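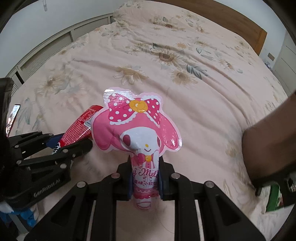
A My Melody package of fruit-flavored soft candy, with the contents given in Chinese.

Bekden to Require English Allergen Labels on Imported Snacks Sold in City Markets

The City of Bekden will require vendors at its public markets to display ingredient and allergen information in English for all packaged snacks and candy brought in from other countries, the Office of Consumer Services announced. The requirement takes effect in May and applies to both indoor halls and to the outdoor market held each Sunday in the Mutwood district.

Under the new market rule, a vendor may meet the requirement in either of two ways. The first is an English label attached to each individual package. The second is a printed card, placed next to the product and readable from the customer's side of the counter, that lists the ingredients in full and names any major allergens. Cards must match the product by name and flavor. A single card may not be used for an assortment unless every item in it has the same ingredients.

"Families managing a food allergy need to be able to read what is in a product before they pay for it," said Zlata Nechyporuk, director of the Office of Consumer Services. "Most of our vendors already provide this information when a customer asks. The rule makes it available to the customer who does not ask, including the child who is shopping with pocket money."

The office drafted the rule after a review of stalls at Hendell Hall and the Mutwood market during the past winter. Inspectors looked at 200 packaged products from other countries and found that 51 of them were on sale without any ingredient information in English. Candy, filled cookies and seasoned nuts made up most of that group. The review did not test the contents of any product, and the office stressed that its findings concern labeling only.

Existing state and federal labeling requirements are not changed by the city's action. The market rule is a condition of the stall permit and is enforced through the permit system. Vendors who sell the same goods from a store elsewhere in the city are not covered by it, although the office said it would make the printed card format available to any business that wishes to use it.

Milk, eggs, wheat, soy, peanuts, tree nuts, fish, shellfish and sesame must each be named on the label or card in plain words when they are present. Gelatin is not a major allergen, but the office is asking vendors to state its source where the manufacturer provides it. The request follows written comments from residents who avoid certain animal products for religious or other reasons. Stating the source will remain voluntary.

Atif Rajput, who supervises market inspections for the city, said staff will begin with visits intended to inform vendors of the requirement. A vendor found without the proper information will receive a written notice and will have 5 business days to correct the problem. Products that remain unlabeled after that period must be taken off the counter until a label or card is in place. Repeated notices may be considered when a stall permit comes up for renewal.

"Our inspectors will carry blank cards and will help fill them out on the spot when the vendor has the manufacturer's ingredient list available," Rajput said. "Where there is no list, the vendor will have to get one from the supplier. A guess based on a similar product is not acceptable."

Several vendors raised concerns about cost and time during the comment period. Small importers often receive mixed cases, and the contents can change from one shipment to the next. Jawad Dhanial, manager of Janjua Trading, which supplies a number of stalls at Hendell Hall, said his company has started sending English ingredient sheets with each order.

"The large items were simple, as the factory had the translation ready," Dhanial said. "Seasonal candy takes longer. A new flavor may arrive with a different recipe, and then the sheet has to be done again. We asked the city for a format that could be printed in the office on an ordinary printer, and we are satisfied with the one they adopted."

Other vendors asked whether a translation app on a telephone would be enough. The office declined to allow this. In its written response to comments, it noted that automatic translations of ingredient lists can leave out words or confuse one type of nut with another, and that customers should not need a device to obtain safety information. Vendors may use such tools to prepare a first draft, but the finished card must be checked against the manufacturer's list or by a person who reads the language.

To assist with this work, the Bekden Public Library will offer translation help at its Mutwood branch on weekday evenings. Staff and contracted translators will be able to check cards prepared from Chinese, Japanese, Korean, Urdu, Ukrainian and Swahili. Vendors should bring an unopened package or a clear copy of the full ingredient panel. The service is free to permit holders, and no appointment is needed.

Erasto Mfinanga, who manages the branch, said finished translations will be kept on file with the vendor's permission so that others who carry the same product may use them. Each one will show the flavor, the package size and the date on which it was checked. Vendors remain responsible for confirming that the recipe has not changed.

The rule also addresses goods that are removed from a larger bag and sold one at a time. Individually wrapped pieces may be sold from an open container if a card is posted on or directly beside it. Unwrapped candy is covered by the city's existing standards for open food, which continue to apply without change.

Zarmeena Durrani, a pediatric dietitian who advised the office on the wording of the card, recommended that parents continue to read the information each time they buy a product, including one that a child has eaten before. She also advised keeping the outer wrapper until the contents are finished, so that the details are at hand if a reaction occurs.

Copies of the rule, the blank card and instructions in seven languages are available at the permit desk in Hendell Hall and at all library branches. Vendors with questions about a particular product may speak with an inspector at the hall during market hours. Customers who wish to report missing information should give the stall number and the name of the product to the market office.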